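Threads > Home & Tidying > Small Stuff
Search posts, people, tags Go
November - posted by Gráinne Cullinane

The orange cloth and the keyring: a thread about clearing one table
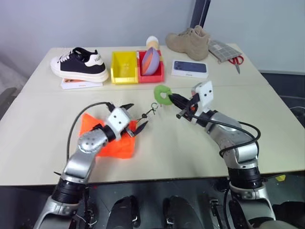 Filed under: TIDYING

1/ Okay so I finally did the big cream table and I have thoughts. Mostly about the orange cloth, because I've had a few messages asking why I keep going on about it. Settle in, I've got coffee and it's 8 in the morning.

2/ The cloth first. It's bright orange, like traffic-cone orange, and I bought it at Grovmont on a whim when I was supposed to be buying a shower curtain. Best thing I own. You put small things down next to it on a pale table and your eye goes right there.

3/ Which brings me to the little keyring thing. Thin ring, dark, a tiny black bead in the middle, a bit of strand hanging off it. I have lost it in every room of this place. It has no keys on it, before you ask! It came off a bag I gave to my cousin and I just like it.

4/ My method, if you can call it that: everything that's bigger than my hand leaves the table first. Then the cloth goes down. Then the fiddly bits come out one at a time and land beside the cloth (beside it, never under, I learned that one with an earring).

5/ Cosmin Iordache replied to my last thread saying a tray would do the same job. Cosmin, I love you, I have tried the tray. I own 2 trays. They fill up with receipts in a day and then you've got a tray of receipts.

6/ A few people asked about the table too. It's from Posenwood, secondhand, and it's way too big for us. I don't care. There's a faint seam that goes across the top and crumbs adore it. An old toothbrush gets them out, dry, quick little strokes.

7/ On the color - yes, cream-white shows everything. Coffee rings, pen, that weird gray smudge you get from newspaper. I wipe it down at night with warm water and one drop of dish soap and leave it alone. The Salian spray everybody raved about made mine streaky, so I gave the rest of the bottle to my sister, who says hers looks great. Go figure.

8/ The wall behind it is a pale bluish gray, and I get asked for the paint name all the time. I don't have it!! The people before us did it. I took a chip to the store and the closest match came out minty. I have a patch of mint behind the bookcase now and we don't discuss it.

9/ Somebody wanted to know if I iron the cloth. No. Look at it. It gets wrinkly and it stays wrinkly. I wash it with the towels and shake it out hard before I hang it up, and that's the entire routine. Do wash it alone the first time though, mine turned 2 white socks a sort of peach.

10/ What's going where, for the ones who like the details: the keyring thing is moving to the hook by the door. Cloth gets folded in quarters and goes in the top drawer with the tape and the scissors. The Loltora organizer I ordered for that drawer is too tall by a hair, so it's going back.

11/ I still have the button jar to do. The label says 1000 buttons and I believe it. I'm thinking I'll tip them out on the orange cloth, and then pick out the dark ones by feel while I watch something. If anybody has done this without losing half of them to the floor, tell me how.

12/ Okay, coffee's gone. Button jar tonight, maybe. I'll post in this thread if I get to it, and Cosmin, you can have a tray if you want one.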